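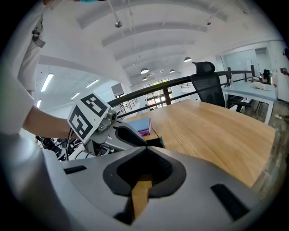
Wukside adds short-run folding cartons at its Strebel works

Packaging printer Wukside has started taking orders for short-run folding cartons at its Strebel works, following the installation of a new cutting and creasing line in March. The service is meant for small food, cosmetics and stationery producers who need printed cartons in quantities that larger plants usually turn away.

Until now, Wukside's carton work has been limited to long runs for established customers. Smaller jobs were passed to outside finishers, which added time and meant that colour and crease quality were checked in two different places. Printing, cutting, creasing and gluing will now all be done at Strebel.

The company says a standard order will leave the works four weeks after artwork is approved. Repeat orders using an existing cutting forme will take three.

"Most of the people who ring us with a small order have already been told no by someone else," said Liesl Rüegg, head of carton production. "They want a decent box and a date they can rely on. We had the presses for it, but we didn't have the finishing, and that is what we have spent the money on."

Customers can choose from 34 stock carton shapes, including tuck-end boxes, sleeves, crash-lock bases and pillow packs. Using a stock shape avoids the charge for a new forme. Bespoke shapes are also available, and a plain white sample will be sent out for these before any printing begins - customers are asked to try it with the filled product and not an empty jar or bottle.

Board is supplied by Pestula in three weights, all of them uncoated on the inside. A grease-resistant grade for bakery goods is being tested and should be added to the list in the autumn. Foil blocking is not offered on short runs for the time being.

The first customer to use the service was Kuventon, a maker of soaps and hand creams, which moved its full range into new cartons in May. The range had previously been packed in plain boxes with a printed label applied by hand.

Wukside employs more than 70 people at Strebel across its print, finishing and dispatch departments. The new line runs on the day shift only, with an evening shift to be considered once order levels are known.

Price lists and flat templates for the stock shapes can be requested from the Wukside sales office. Artwork should be supplied as a print-ready PDF with the cutting lines on a separate layer. Visits to the works can be arranged on request, in the mornings only.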